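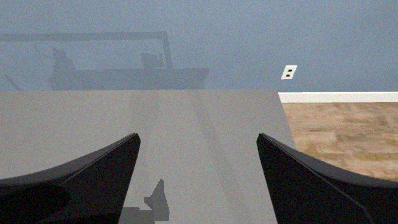

A **trestle table** is a loose top sitting on two (or more) separate supports, and it's one of the oldest kinds of table we still use. I grew up eating off one, so take my fondness for it with a pinch of salt.

## How it's built

The supports are called trestles, or sawhorses if you're in a workshop. Each one has a beam across the top and legs splayed out underneath. The top just rests there, or it's held with pegs. Some versions have a long rail called a stretcher joining the two ends, and that one piece does a lot to stop the wobble.

## History

In medieval Europe big households ate in the hall, and the hall was needed for other things too, so the tables got put away after dinner. The word "board" meant the table top back then – that's where "room and board" comes from, which I still love! Heavier fixed tables took over in richer homes later on, but trestles hung on in kitchens, barns and churches.

## Modern use

You'll find them at weddings, yard sales and wallpapering jobs. My neighbor Belmiro Abreu made mine in Festwood from old barn boards, 80 inches long, and it seats seven if people like each other. Mafalda Aguiar, who taught me to sand properly, thinks the legs are too close together (she's right, it tips if you lean on the end).

## Buying one secondhand

Check the joints first, then look under the top for screws somebody added later. Folding metal trestles are cheaper and lighter, and I keep three in the garage for August, when all the cousins come.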